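Shireen Xaba
@shireenx · 28 Sep 2026

Finally sorting out the table. It has been a dumping ground since August and I want to be able to eat at it again. Putting it all in a thread so I remember what I did.

First job was getting everything off it. Post, phone chargers, a bag of screws from the Grodari shelves, two library books that are now overdue. Most of it went in a box in the hall. I'll go through the box another day.

Wiped it down with washing-up liquid in warm water, well wrung cloth, then dried it straight away with an old tea towel. Don't leave water sitting on wood.

The sticky patch by the window end took three goes. I think it was jam. A plastic scraper held flat got the last of it off.

Thandeka asked if I'm going to sand it. No. I did that to the last one with a borrowed sander and left swirls all over it. If a mark bothers me I'll do that bit by hand, with the grain, and stop there.

Also no to varnish. I like it pale. Varnish turned my mum's table orange and she has had a cloth over it for years.

Refilwe swears by Rinaldi oil. I've got half a tin of Granix left so I'm using that up first. Tried it on the underside to check the colour and it only goes slightly darker. Fine by me.

For anyone asking, the table was secondhand, from a man in the next road who was moving. 2000 rand with the chairs. One chair has since gone to Tumelo, who has not given it back. 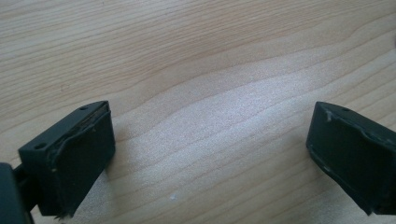

Next question is what gets to live on it. My answer is a fruit bowl and the salt. Everything else has to have a place somewhere else or it goes in the hall box with the rest.

Post is the hard one. I've put a hook by the front door with a bag on it. Bills go in the bag, the rest goes straight in recycling. We'll see how long that lasts.

Baoshan says get a runner so the middle doesn't get scratched. I had one before and all it did was collect crumbs and slide about. Cork mats for hot dishes, nothing under the plates.

Oil goes on tonight after supper, thin coat with a rag, wipe off the extra after roughly 9 minutes. The rag gets laid out flat outside to dry, never scrunched up in the bin, they can catch fire.

Edit to the above as two people have asked: the tin says leave it overnight before you put anything on it. So breakfast is on the sofa tomorrow.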